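로봇 소프트웨어 실습 강의 노트 4: 모방 학습 정책을 어디까지 믿을 것인가

작성일 2018-09-19. 3주차 노트(좌표계, 손-눈 보정)를 읽었다고 가정하고 씁니다.

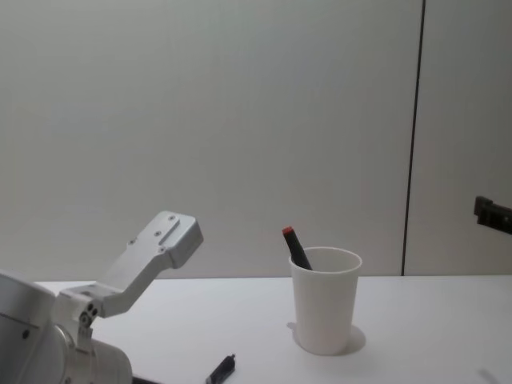

지난 시간 끝에 나온 질문부터 다시 잡겠습니다. "성공률이 높으면 그 정책은 과제를 배운 것 아닌가?" 제 답은 "그 숫자만 가지고는 모른다"입니다. 이번 노트는 왜 모르는지, 그리고 모르는 채로 넘어가지 않으려면 제어 스택의 어느 층에서 무엇을 기록하고 무엇을 의심해야 하는지를 다룹니다. 과제는 학기 내내 같습니다. 흰 책상 위의 컵과 마커. 쉬워 보여서 골랐는데, 쉬워 보이는 과제일수록 평가를 대충 하게 된다는 점도 이 과목에서 다룰 문제에 들어갑니다.

## 1. 용어 정리

교재마다 말이 달라서 우리끼리 쓰는 뜻을 정해 둡니다.

- **정책(policy)**: 관측을 받아 행동을 내는 함수. 신경망일 수도 있고 if문 스무 줄일 수도 있습니다. 둘을 같은 이름으로 부르는 것은 의도적입니다.
- **관측(observation)**: 정책에 실제로 들어가는 값. 카메라가 찍은 값과 정책이 받는 값은 다릅니다. 사이에 크기 조정, 정규화, 버퍼가 있습니다.
- **에피소드(episode)**: 초기 상태 설정부터 종료 판정까지. 종료 판정을 사람이 했는지 코드가 했는지 반드시 적습니다.
- **성공(success)**: 실행 전에 글로 적어 둔 조건을 만족한 에피소드. 실행 후에 조건을 고쳤다면 그 에피소드들은 버리고 다시 합니다.

마지막 항목에 해마다 불만이 나옵니다. 마커가 컵에 들어가긴 했는데 컵이 밀렸다, 이걸 성공으로 칠 것인가. 어느 쪽이든 상관없습니다. 먼저 정하기만 하면 됩니다.

## 2. 스택의 층과 각 층의 거짓말

우리가 쓰는 구성은 네 층입니다. 아래에서 위로 관절 제어기, 궤적 생성기(실습에서는 Ketus), 인식 모듈(Beddoe), 맨 위의 정책입니다. 기록과 재생은 Ivitent로 합니다. 네 가지 모두 제가 강의용으로 고쳐 쓰는 판이라서 인터넷에서 찾은 설명은 맞지 않습니다. 배포한 저장소의 문서만 보세요.

### 2.1 관절 제어기

제어기는 "목표에 도달했다"고 보고합니다. 이 말은 인코더 값이 목표 값의 허용 오차 안에 들어왔다는 뜻이고, 그 이상은 담고 있지 않습니다. 팔 끝이 공간의 어디에 있는지는 기구학 모델을 믿어야 나오는 값입니다. 링크 길이가 모델과 조금 다르거나 끝단에 붙인 부품의 치수를 설정 파일에 반영하지 않았다면, 모든 관절이 "도달"이라고 보고하는 가운데 팔 끝은 엉뚱한 곳에 있습니다.

실습에서 가장 흔한 사례가 끝단 좌표계(TCP)입니다. 맨 플랜지를 기준으로 잡은 TCP와 도구를 단 상태의 TCP는 다른 설정입니다. 그런데 설정 파일은 하나이고, 파일 이름만 보아서는 어느 쪽인지 알 수 없습니다. 그래서 이번 학기부터 다음 세 줄이 없는 설정은 로더가 거부하게 바꿨습니다.

```yaml
tcp:
 reference: flange # flange 또는 tool
 tool_id: none # 도구가 없으면 none, 생략 불가
 measured_by: touch # touch / cad / copied
```

`copied`라고 적는 것은 허용합니다. 베낀 값을 잰 값처럼 적는 것은 허용하지 않습니다.

### 2.2 궤적 생성기

Ketus는 시작 자세와 목표 자세를 받아 시간이 매겨진 경로를 돌려줍니다. 충돌 검사는 장면 모델에 등록된 물체에 대해서만 합니다. 컵을 등록하지 않았으면 컵을 통과하는 경로도 "충돌 없음"입니다. 당연한 소리 같지만, 로그에 찍힌 `collision_free: true`를 보고 안심한 보고서를 매번 받습니다.

확인할 것은 세 가지입니다.

1. 계획 시점에 장면 모델에 들어 있던 물체 목록을 경로와 함께 저장했는가.
2. 그 목록이 만들어진 시각이 계획 시각보다 얼마나 앞서는가.
3. 계획 실패를 재시도로 덮었는가. 덮었다면 몇 번인가.

세 번째가 특히 고약합니다. 무작위 표본을 쓰는 계획기는 재시도하면 언젠가 성공하는 경우가 많고, 재시도 횟수를 기록하지 않으면 간신히 풀린 문제와 쉽게 풀린 문제가 같은 줄로 보입니다.

### 2.3 인식

Beddoe는 컵의 중심과 마커의 축을 추정해서 신뢰도와 함께 돌려줍니다. 이 신뢰도를 확률로 읽지 마세요. 네트워크 출력에 소프트맥스를 씌운 값이고, 보정(calibration)을 하지 않았습니다. 0.9라고 나온 검출이 열에 아홉 맞는다는 보장은 어디에도 없습니다.

흰 책상과 흰 컵은 인식 쪽에서 재미있는 조합입니다. 색 차이가 거의 없으면 검출기가 기댈 수 있는 것은 테두리 안쪽의 어두운 면, 윤곽의 옅은 경계, 그리고 바닥에 드리운 그림자입니다. 그림자는 조명의 함수이지 컵의 함수가 아닙니다. 그림자를 컵의 일부로 배운 검출기는 조명을 옮기면 컵의 중심을 그림자 쪽으로 당겨서 추정합니다. 학습 집합과 시험 집합을 같은 조명에서 모았다면 이 오류는 시험 점수에 전혀 나타나지 않습니다.

마커의 빨간 뚜껑도 마찬가지입니다. 무채색 배경에서 유일하게 채도가 높은 물체라면, "마커를 찾는다"와 "빨간 점을 찾는다"를 구분할 방법이 데이터 안에 없습니다. 구분하고 싶으면 데이터를 바꾸어야 합니다. 손실 함수를 아무리 손봐도 없는 정보가 생기지는 않습니다.

### 2.4 정책

정책은 위의 세 층이 한 말을 전부 사실로 받아들입니다. 그래서 정책이 실패했을 때 정책을 고치는 것은 대개 너무 이른 결정입니다.

## 3. 기준선을 먼저

모방 학습 논문을 읽을 때 제가 맨 먼저 찾는 것은 멍청한 기준선입니다. 없으면 나머지는 빠르게 넘깁니다. 여러분 보고서에도 같은 기준을 적용합니다. 이번 과제에서 의무인 기준선은 셋입니다.

**기준선 A: 눈 감은 재생.** 시연 하나를 골라 관절 궤적을 그대로 재생합니다. 카메라를 쓰지 않습니다. 컵 위치의 변화가 작으면 놀랄 만큼 잘됩니다. 이 기준선이 학습한 정책과 비슷한 점수를 냈다면, 배운 것은 정책이 아니라 여러분의 초기 상태 분포가 좁다는 사실입니다.

**기준선 B: 최근접 시연.** 컵 위치만 인식해서 가장 가까운 시연을 재생합니다. 코드로 서른 줄이 안 됩니다.

**기준선 C: 손으로 짠 상태 기계.** 접근, 정렬, 하강, 복귀. 조정에 하루를 넘기지 마세요. 반대로 한 시간 만에 끝내고 "잘 안 됨"이라고 쓰는 것도 안 됩니다. 기준선을 허술하게 만들어 본 방법을 돋보이게 하는 것은 이 분야의 오래된 버릇이고, 채점할 때 코드를 봅니다.

작년 자료로 만든 Mornell 묶음이 좋은 반면교사입니다. 시연이 1,000개나 되고 겉보기에는 풍부합니다. 그런데 컵 위치를 평면에 찍어 보면 좁은 띠 하나에 몰려 있습니다. 사람이 팔을 뻗기 편한 자리에 컵을 되돌려 놓은 결과입니다. 이 묶음에서 700개로 학습한 정책과 100개로 학습한 정책은 띠 안에서 차이가 나지 않았고, 띠 밖에서는 둘 다 실패했습니다. 시연을 더 모으자는 제안이 나오면 저는 먼저 산점도를 보여 달라고 합니다.

## 4. 개입 시험

수동적으로 점수만 재서는 정책이 무엇을 보는지 알 수 없습니다. 하나를 바꾸고 나머지를 고정한 다음 출력이 따라 바뀌는지 보아야 합니다.

| 바꾸는 것 | 고정하는 것 | 따라 바뀌어야 하는가 |
|---|---|---|
| 컵 위치 | 조명, 마커, 시작 자세 | 예 |
| 조명 방향 | 컵, 마커, 시작 자세 | 아니오 |
| 마커 뚜껑 색 | 컵, 조명, 시작 자세 | 아니오 |
| 벽의 이음매를 종이로 가림 | 책상 위 전부 | 아니오 |
| 관계없는 작은 물체를 책상에 추가 | 컵, 마커, 조명 | 아니오, 단 경로는 바뀔 수 있음 |
| 시작 자세 | 책상 위 전부 | 경로는 예, 목표는 아니오 |

벽 이음매 항목을 우습게 보는 사람이 있습니다. 카메라를 고정해 두면 배경의 수직선은 영상에서 가장 안정된 특징입니다. 정책이 그 선을 기준으로 컵의 좌우 위치를 읽는 것은 학습의 관점에서는 합리적인 선택입니다. 카메라를 조금만 돌려도 무너진다는 것이 문제입니다.

절차는 이렇습니다.

1. 로봇을 움직이지 않고 정책의 첫 행동만 뽑습니다(`--dry`).
2. 위 표의 항목을 하나씩 바꾸고 같은 자세에서 다시 뽑습니다.
3. 두 행동의 차이를 기록합니다. 조건마다 30회 반복하고, 반복 사이의 흔들림을 함께 적습니다.
4. 흔들림보다 작은 차이는 차이로 치지 않습니다.

```bash
ivitent probe --policy runs/p04 --dry \
 --condition light_left --repeat 30 \
 --out probe/light_left.json
```

첫 행동만 보는 시험의 한계도 알아 두세요. 닫힌 고리로 돌 때 오차가 쌓이는 현상은 여기서 보이지 않습니다. 첫 행동이 멀쩡한데 중간부터 벗어나는 정책은 흔합니다. 그 경우 시연에 없는 상태로 한 발 나간 다음, 거기서 돌아오는 법을 본 적이 없어서 더 나가는 것입니다. DAgger 계열의 방법은 이 문제를 겨냥하지만, 전문가에게 다시 물어볼 수 있다는 가정이 붙습니다. 그 비용을 표에 적지 않은 비교는 공정하지 않습니다.

## 5. 시간

점수표에 잘 나오지 않는 변수 하나가 지연입니다. 영상이 찍힌 시각과 그 영상에 근거한 명령이 나가는 시각 사이에 간격이 있고, 이 간격은 일정하지 않습니다. 시연을 기록할 때는 간격이 없는 것처럼 관측과 행동을 짝지어 저장하기 쉽습니다. 그러면 정책은 실행할 때 존재하지 않는 조건에서 학습한 셈입니다.

Ivitent는 시각을 세 개 남깁니다. 센서 시각, 수신 시각, 사용 시각. 짝짓기는 센서 시각으로 하세요. 기본값은 수신 시각인데, 1월에 이 기본값을 바꾸려다가 이전 기록이 전부 어긋나서 되돌렸습니다. 제 잘못이고 아직 고치지 못했습니다. 옵션을 직접 주어야 합니다.

```bash
ivitent pair --clock sensor --max-skew-policy drop
```

`drop` 대신 `interpolate`를 쓰면 빠진 관측이 매끈하게 채워집니다. 매끈한 그래프가 필요할 때 빼고는 쓸 이유를 찾지 못했습니다.

## 6. 보고서에 쓸 것과 쓰지 말 것

쓸 것:

- 성공 조건의 문장. 실행 전 커밋 해시와 함께.
- 초기 상태의 산점도. 학습용과 시험용을 겹쳐서.
- 기준선 셋의 결과. 같은 초기 상태에서.
- 실패 에피소드의 목록과 층별 분류. 분류하지 못한 것은 "미상"으로 남깁니다.
- 개입 시험 결과 표.

쓰지 말 것:

- "강건하다." 무엇에 대해서인지 쓸 수 있으면 그것을 쓰고, 없으면 지우세요.
- "정책이 컵을 이해한다."
- 가장 잘된 에피소드의 영상만 붙인 부록. 영상을 붙이려면 번호를 미리 뽑아서 붙입니다.
- 소수점 셋째 자리까지의 성공률. 시행 100회로는 그 자리에 쓸 것이 없습니다.

성공률에는 구간을 붙입니다. 정규 근사는 0이나 1 근처에서 엉망이므로 Wilson 구간을 쓰세요. 30회를 모두 성공했다고 해서 실패 확률이 영이라는 뜻은 아닙니다. 95% 신뢰 수준에서 실패율의 단측 상한은 대략 0.1입니다(이른바 3의 법칙, 3/n). 열 번에 한 번 실패하는 시스템과도 모순되지 않는 결과라는 점을 보고서에 직접 적으세요.

## 7. 과제

1. 배포한 정책 `p04`에 대해 4절의 표를 모두 채우세요. 조건마다 원본 JSON을 제출합니다.
2. 기준선 A와 `p04`를 같은 초기 상태에서 비교하고, 두 방법의 성공 여부가 갈린 에피소드만 따로 분석하세요. 둘 다 성공한 에피소드는 설명할 필요가 없습니다.
3. `tcp.reference`를 일부러 틀리게 설정한 다음, 로그만 보고 이 오류를 알아낼 수 있는지 답하세요. 시뮬레이터에서만 합니다. 알아낼 수 없다면 어떤 기록을 추가해야 하는지 쓰세요.
4. (선택) `p04`가 그림자를 쓰는지 판정하는 실험을 설계하세요. 컵을 움직이지 않고 그림자만 바꾸는 방법이 들어가야 합니다. 결과가 어느 쪽으로 나오면 여러분의 가설을 버릴지도 미리 적습니다.

3번은 해마다 "로그에 이상 없음"이라는 답이 제일 많습니다. 맞는 관찰이지만 답의 앞 절반입니다.

## 8. 읽을거리

- Ross, Gordon, Bagnell의 DAgger 논문(2011). 정리의 가정을 먼저 읽고 실험을 나중에 읽으세요.
- Pomerleau의 ALVINN(1989). 카메라로 차를 모는 작은 네트워크입니다. 복구 상황의 데이터를 어떻게 보충할 것인가 하는 고민은 후속 논문(1991)까지 이어서 읽어야 보입니다.
- 배포 저장소의 `docs/failures.md`. 지난 학기 실패 기록을 층별로 묶어 두었습니다. "미상" 항목이 제일 깁니다.

다음 노트에서는 손-눈 보정의 잔차를 다시 꺼내, 인식 오차와 기구학 오차를 나누어 재는 방법을 다룹니다. 3주차에 저장한 보정 파일을 지우지 말고 가져오세요.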